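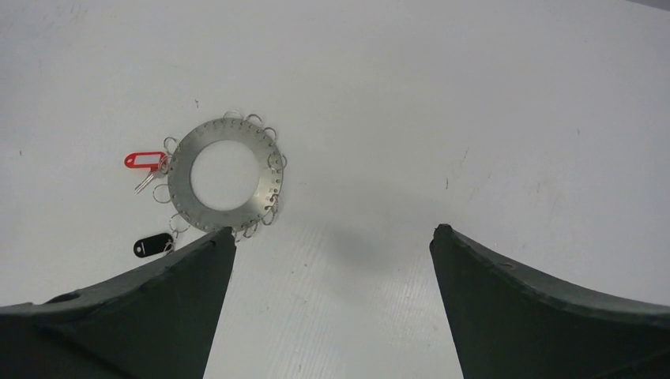 Wrist cam policy keeps missing thin metal, Ivel task

Trained on 124 demos of picking up a key plate (flat metal, big hole in the middle). 9 good grasps out of 15. Misses all look alike, fingers stop short of the rim. More demos or change the method?

Muneck

Kurthorpe
Check your labels first. We were marking grasp start when the fingers moved, shoud be when they touch the rim. Relabeled, went to 80 percent, same demos. Didnt touch the network. 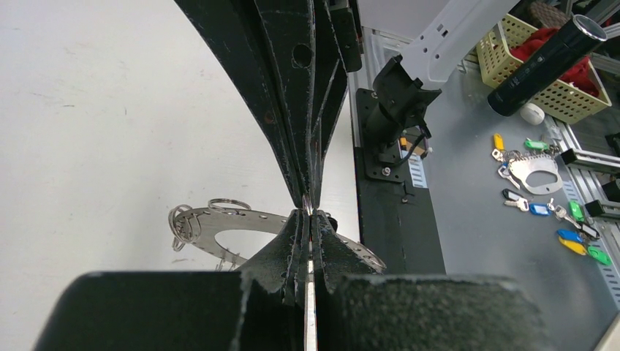 Zaugg

more data. always more data

Muneck
Relabeling tonight, will post numbers. Kurthorpe, did you keep the frames before contact or drop them?

Kurthorpe
Kept. Dropping them made the approach jerky.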